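Minutes of the June meeting, Office Skills Programs
Zinchenko Training Center, Gustwood

The meeting was called to order at 10 a.m. with Vasylyna Palamarchuk in the chair. The minutes of the previous meeting were approved as written.

**1. Medical Records Certificate**

The chair reported that the revised outline had been sent to all instructors. The unit on appointment scheduling will move ahead of the unit on billing codes.
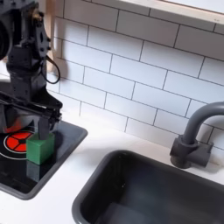 Instructors asked that the typing test stay in its present place — at the end of the second unit — and this was agreed.

**2. Fees**

The course fee was set at $400, payable in up to four installments. The Fuleck bursary will continue on its current terms.
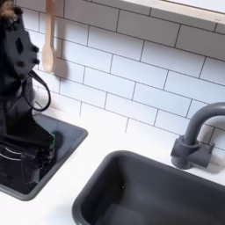

Refund requests must reach the office in writing before the third class. A motion to add a late enrollment charge failed.

**3. Scheduling software**

The trial of Cutadow was extended through the fall term. Instructors will send their comments to the chair.
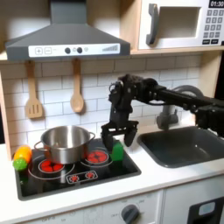 *Green block and cooktop, play kitchen.*

**4. Work placements**

Two clinics have asked for students with front desk training. Placement agreements are to be signed before any student begins.

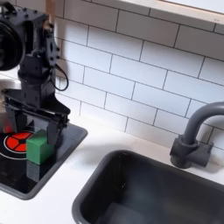
May a student complete the placement at a current employer?

Approval rests with the chair, and the duties must differ from the student's regular job.

The meeting adjourned at 11:40 a.m.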